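Butterfly or moth? How to tell them apart

Butterflies and moths belong to the same big group of insects. Its name is Lepidoptera, and it means "scale wing." If you touch a wing, a fine dust comes off on your finger. That dust is made of tiny scales, laid over each other like shingles on a roof. Every color and pattern on the wing comes from them.

Because they are so closely related, they are easy to mix up. Artists like to put both kinds together on wallpaper, fabric and wrapping paper, often in colors no real insect has. You can still sort many of them out if you know where to look.

Start with the antennae

Antennae are the two feelers on the head. A butterfly's antennae are thin, with a small knob at the tip, a bit like a matchstick. A moth's antennae have no knob. Some are plain threads, and some look like little feathers. Male moths often have the most feathery ones. They use them to smell female moths from far away. 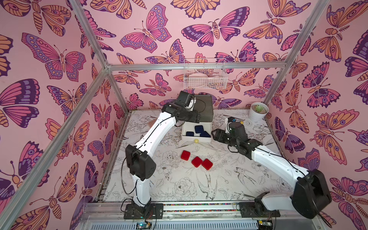
Next, look at the body. Many moths have thick, furry bodies. Most butterflies are slimmer and smoother. Both have a body in three main parts: the head, the thorax and the abdomen. The abdomen is the long back part, and it is divided into rings called segments. The wings and legs are all attached to the thorax.

Resting wings

A resting butterfly often closes its wings straight up over its back. A moth usually spreads them flat or folds them down like a tent. This clue does not always work – butterflies open their wings wide to warm up in the sun.

Day or night?

Most butterflies fly in the daytime and most moths fly at night. Some moths break the rule and visit flowers in bright sunshine.

What are eyespots for?

Some wings have round marks that look like eyes. A bird that sees two big "eyes" may be startled and fly off. Small eyespots near the edge of a wing do a different job. The bird pecks at the spot and misses the body, and the insect gets away with a torn wing.

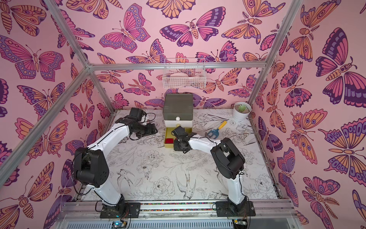 Stripes can help too. They break up the shape of the wing, so it is harder to see against leaves or bark. Very bright colors such as orange can be a warning that the insect tastes bad.

Try it yourself

Draw one butterfly and one moth on the same sheet of paper. Use any colors you want. Give the butterfly knobs on its antennae and give the moth feathers. Add eyespots to one of them. Then ask someone at home which is which.

Words to know

Antennae: feelers on an insect's head
Thorax: the middle part of the body
Abdomen: the back part of the body
Eyespot: a round mark that looks like an eye

Written by Godelieve Meijer
Last updated 20 July 2020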